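Intro to Household Waste, handout for session 5
Notes by Lempi Tuominen. Bring this with you in March, I won't reprint.

Topic: drinks packaging. Sorting by what it's made of, then getting it in the bin so the bag can be tied.

Types we cover
- clear plastic bottles (soda water, cola, plain water)
- green plastic bottles
- cartons. Not plastic bottles!! Separate pile, see Paavo Partanen's sheet from last time

Parts of a bottle: cap, neck, shoulder, body, label. Learn these, I use them all the way through. Cap and body are often two different plastics. The label can be a third.

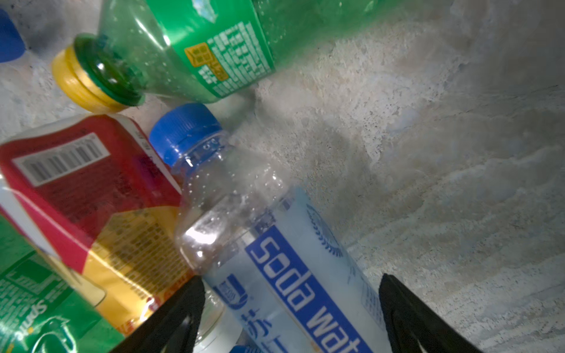
Reading the label. Brand name and big lettering tell you what was inside, not what the bottle is made of. Look for the small triangle with a number, usually on the base or low down on the side. Clear drinks bottles are mostly number 1 (PET). Caps mostly 2 or 5. Color matters too, green PET sells for less than clear so some plants split them. Ask your own plant, rules differ form town to town.

Caps on or off? Got asked this 13 times last term. For this course: ON. Empty first, squash, cap back on.

Filling the bin
- bag in first, edge folded over the rim, all the way round
- bottles lying down or on a slant, standing ones waste space
- stop before the bag edge gets pulled in
- anything on the floor goes in last, check behind the bin aswell

Ezekiel Alcantara asked about mixed bags. Green and clear together is fine at home, the splitting gets done later on.
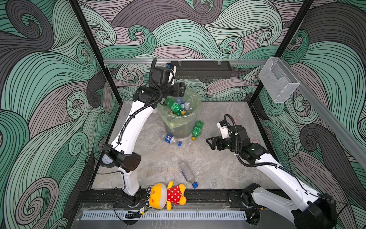 Fig. 2. Lined bin with green and clear bottles inside, more bottles still on the floor.

Homework: keep your own drinks packaging for a week, sort by color and by number, write down both. One page max. Hand in to Elli Hakala by 5, room 40.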